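Villalobos Community Hall: playroom and kitchen safety walk-through, November

Done on Sunday, before the doors opened, so the rooms were quiet and everything could be tried properly. Comments go under each item. What a good building this is to check!

ENTRANCE AND HALLWAY

Front door closes by itself: OK
So much better with the new Lovimier closer. It used to slam hard enough to rattle the notice board, and now it takes its time and still latches.

Exit sign lit: OK

Floor mat flat, no curled corners: NEEDS WORK
Left back corner lifts. Tape is fine until the new mat comes.

Coat hooks above child eye level: OK
Love that the low row is gone.

PLAYROOM

Outlet covers in place: OK, all of them

Window locks: OK
The one by the radiator is stiff. A little wax on the track, please, and try it again before the first frost.

Shelving fixed to wall: OK
I pulled on every unit and nothing moved. The Ever brackets were worth the wait.

Toys sorted, no cracked or sharp pieces: OK
Sorting by color makes this check so quick. Small parts stay on the table and get put up high when the toddler group is in.
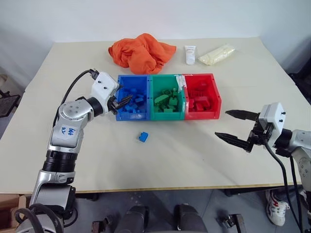 Radiator guard: NEEDS WORK
One screw missing at the bottom right. The guard holds, but a determined four-year-old could get fingers behind it. Please fix before the next session.

Rug has non-slip backing: OK

KITCHEN

Extinguisher in date, pin and seal in place: OK
Gauge in the green. The path to it was clear too, hooray, no folding chairs this time!

Kettle and toaster cords: OK
Toaster cord is now short enough that it can't hang over the counter.

Space heater: REMOVE
It's a 2,000 watt unit and it was plugged into a power strip. Wall outlet only, or better yet leave it in the closet. The 1,000 watt one is plenty for that room.

Cleaning products locked up: OK
The Drellus cabinet latch is terrific. Adults get it first try.

First aid kit: PARTLY
Gloves and gauze fine. Burn gel used up, small bandages low.

OUTSIDE

Ramp handrail: OK, solid all the way down

Path lights: one out, nearest the bike rack

Gate latch: OK
Squeaks, which I rather like, as you can hear it from the kitchen.

STILL OPEN
Radiator guard screw
Mat corner
Burn gel and bandages
Path light bulb
Wax for window track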